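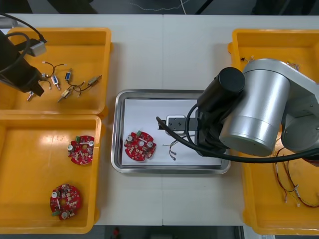
Yellow bins, white table.

Went to Plitero on Thursday for a dining table and chairs. Came home with a footstool. I'd like to say there was a plan.

The Rasia extending table is £1,059 with four chairs. With six it's £1,282. It extends by one leaf, and the leaf lives under the bed, where I expect it will stay until one of us dies.

Sat on the display chairs for so long that a man asked me where the lamps were. I told him. I know where the lamps are now.

Also looked at the Prorkus bench - very handsome, seats three, provided all three want to stand up at the same time.

Delivery is 9 weeks. We have people coming for lunch in 2. They'll be eating off the old table, the one with the wobble, and someone will get the footstool.

Update: the footstool doesn't match anything. The label calls the colour "Yu". I'd have said gravy.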